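ok thread time. two arm rig in the shed, where its up to. long one, sorry, typing with one thumb

recap for new people – two small arms, facing each other across a table, everything bolted to one aluminium rail along the front. walls on three sides so the light stays the same. project name is Plotier. don't ask, it was late

goal for the month: get the pair of them to deal with a folding music stand. hold it, turn it, eventually fold it up. thats it. thats the whole dream

why a music stand. cos its horrible. skinny tubes, hinges everywhere, top heavy, grab one bit and another bit swings. boxes were getting boring, both arms can do boxes half asleep

also it was nineteen bucks and it came in pink

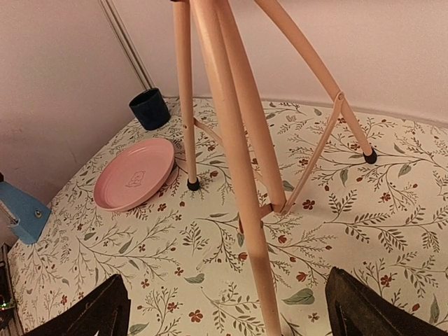
biggest headache so far is depth. wrist cams are fine on a fat object. on a thin tube they go to mush, background wins every time. moved the close-in threshold three times in one night and made it worse twice

went back to dumb. drive in slow, fingers wide open, stop when the motor current bumps. ugly but it gets there

grip force next. tube is light gauge, squeeze too hard and you'll dent it. ended up at 145 in the config, which is not newtons or anything, its just whatever unit the servo firmware thinks in. 130ish it slipped. didnt go looking for the top end, only own the one stand

oh and print the finger pads SOLID. did mine at low infill first go and they flexed like thongs. the footwear. calm down

firmware side: running Stesarik on both arms now. left one took the update first go, right one sulked until i swapped the usb lead. always the lead. always. i have a drawer of dead leads i keep putting back in the drawer

loop rate sits at 52 with both wrist cams on. drops if the overhead view is recording as well. can live with it for now but the folding stuff will want better 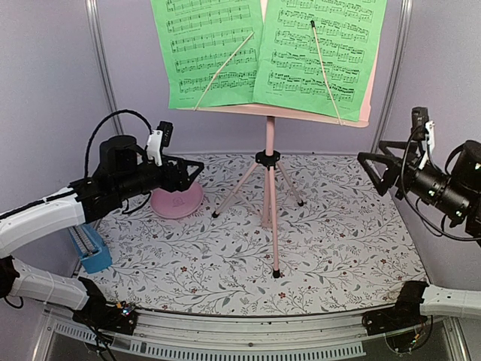

cable routing, since i got told off last time. yes the loops are big. they need to be big. wrist rolls nearly the whole way round and if theres no slack it yanks the plug out mid move. ask me how many plugs

going to try spiral wrap in December when theres time. or those little sprung reels you get on ID badges, someone at the shared workshop swears by em

two-arm bit. this is where the hours went. both arms know where they are, neither one really knows where the other one is. calibrated each to the rail and just trusted the maths. maths was out by a few mil at the far corner, which on a big box is nothing and on a skinny tube is a miss

redid it properly with a pointy bit of filament in each gripper, tip to tip, nine spots over the table. took all arvo. worth it, should of done it first

then wrote a dead simple rule, only one arm is allowed to move the stand at a time. other one holds or backs off. feels like cheating. dont care

also a keep-out zone down the middle so they cant high five. they did high five. once. loud

where its at with teleop – 597 recorded runs on disk. a lot of them are rubbish. me fumbling, me sneezing, one whole batch where i had left and right swapped and didnt twig till the end. need to go thru and bin them before any training happens

put the sheet music and the sticks and so on in as well so it isnt only ever a bare stand. paper is evil btw. slides if you breathe on it 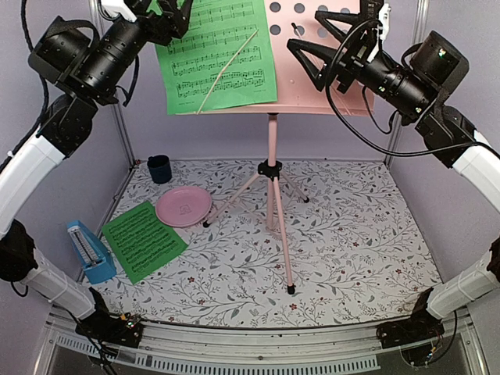
Lourenço Louro reckons the stand will walk long before the paper does, and that two arms pushing near the top is asking for it. Says to put a bit of non-slip under the cloth and keep any sideways push down low, near the hub.

fair. he's probably right. the cloth does ruck up a bit on the long moves. have got a roll of that rubbery drawer liner stuff somewhere, will chuck it under tonight

downside is then the feet stick when i WANT it to slide. might do half the runs with and half without, see if the policy even cares

someone else asked about the base joints. they're on the Bosus clamps, the cheap ones. ok but check the bolts every session, mine back out. blue loctite on the list. been on the list since winter

and no not using Tavares for the planning anymore. nice software, too much of it for a shed. kept wanting a licence server. i have an extension cord and a bar fridge

current plan is leg first. approach the leg from the front, close on it, confirm grip, THEN let the second arm anywhere near it. folding is three hinges deep so one at a time
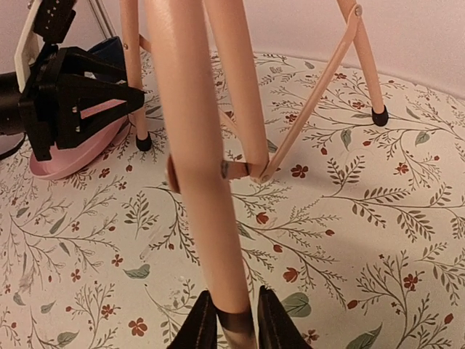 leg grasp, wrist cam view

next up:
– drawer liner
– bin the bad runs
– try the same grab from 45 degrees instead of straight on
– spare finger pads, printing now, 2 hrs left

if anyones done the folding part with two cheap arms pls yell, specially how you handled the spreader. thats the bit i keep putting off. config goes up once ive taken the swearing out of the comments

right, kettle. more when the print's off the bed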